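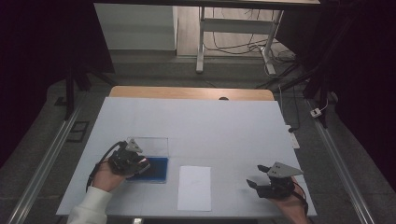 The sorting bench. Clear box with the dark blue base on the left, a white sheet of paper beside it.

1/ A thread on seed storage for people who save their own beans and peas. It covers drying, moisture, containers and labels. I've kept seed for a good while and have lost enough of it to have opinions.

2/ The two things that age seed are moisture and warmth, and moisture is the worse of them. A bean at room temperature in a dry jar will outlast the same bean in a damp fridge. People buy the fridge first. Buy the drying agent first.

3/ Pods come in when they rattle. If the weather turns, pull whole plants and hang them upside down under cover. Shelling green pods and drying the loose seed afterwards gives you wrinkled skins and poor keeping.

4/ After shelling, spread the seed one layer deep on paper or mesh, out of the sun. Turn it daily. Large runner beans take a good deal longer than peas. Don't use the oven, even on its lowest setting. Most domestic ovens overshoot, and the thermostat on mine is fiction.

5/ Test for dryness with a hammer. Put one bean on a hard surface and hit it. A dry bean shatters. A bean that squashes or dents goes back on the mesh with the rest of its batch. Hildegard Oltmanns taught me this and was still using the same hammer when I last visited.

6/ For drying agent I use silica gel, the sort that changes colour, at equal weight to the seed. My usual lot is 345 g of beans and 345 g of gel in one sealed jar, with the gel in a cloth bag. Take the gel out once the beans pass the hammer test. Left in too long it will over-dry them, and over-dried beans go hard and sulk in the ground.

7/ Containers. Glass with a rubber seal is best. Screw-top jam jars are acceptable if the lid is sound. Paper envelopes are fine inside a sealed jar and poor outside one. Thin plastic bags let water vapour through slowly, so treat them as short-term.

8/ Weevils. If you find small round holes in the beans you already have them. Dry the seed fully, seal it, then freeze it for a week. Let the jar come back to room temperature before opening, or water condenses on the seed and you have undone the drying.

9/ Labels. Variety, year, source, row. Pencil, not biro. Put one label inside the jar and one outside. I have a jar marked "Punddale, good one" and no idea which of the Punddale beans was the good one.

10/ Records. Every lot gets a line in the book with weight in, weight out and the germination result. Hülya Bayram keeps hers on cards, which sort better. Mine is a bound book, now on page 39, and finding anything before page 20 is slow work.

11/ Germination test. Ten seeds on damp kitchen paper, rolled up, in a loosely closed bag somewhere warm. Check at day seven and again at day ten. Eight or more up is good. Five to seven, sow thicker. Under five, grow it this year for fresh seed or let it go.

12/ Results so far, 2020-03-29. Irkia (climbing, brown seed): nine of ten. Araújo (dwarf): seven of ten, slow. Steststead pea: four of ten, from a jar with a perished seal. The Steststead all goes in this April, every last pea.

13/ On quantity: I counted the Irkia before jarring and had 990, far more than one garden needs. Keep two jars in two different buildings and swap the remainder.

14/ Correction to 6/. If you reuse silica gel, dry it in its own tray and let it cool in a closed jar. Left open on the side it takes up water from the air again within hours.

15/ Someone asked about tomatoes. Different method, they need fermenting first. Separate thread when I have some to ferment.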